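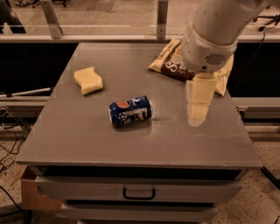 Counter Care in the Shared Break Areas

The Kohlhase Center maintains seven shared break areas, each furnished with a gray drawer cabinet that serves as a counter for snacks and drinks. This page accompanies the counter care guidelines in effect since July. It is intended for all staff and for visiting groups who use the areas after regular hours.

Food and drink containers

Cans and snack wrappers may be placed on the cabinet top during a break and should be removed when the break ends. Cans are to be emptied in the sink and placed in the blue bin. Wrappers go into general waste, including those with a paper outer layer — the paper bin does not accept food packaging.
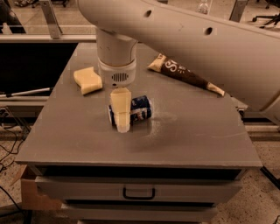

Items belonging to the area itself, such as the sponge and the dish towels, remain in place at all times. Sponges are replaced on the first working day of each month. Requests for an earlier replacement may be sent to Malte Kuhlmann in Room 118.

Surface and drawers

The matte tops show marks easily. They should be cleaned with warm water and a small amount of dish soap. Scouring powder is not permitted on any of the cabinets. The upper drawer holds napkins and spare cutlery; the lower drawer is reserved for cleaning supplies. 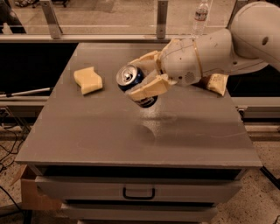
Wear to the cabinets is reviewed twice a year by Lieselotte Frerichs and Ottmar Eichhorn. Light marks are recorded and left untreated, while chips and deep scratches are referred for repair. Faint scuffs and streaks of the kind visible on this top fall into the first group. Drawer handles are checked during the same visit, and the space beside each cabinet should be kept accessible. A cardboard box standing there with its flaps open, as at the lower left, should be folded flat and taken to the collection point in Room 42 by the end of the day.

Page last revised Nov 8, 2025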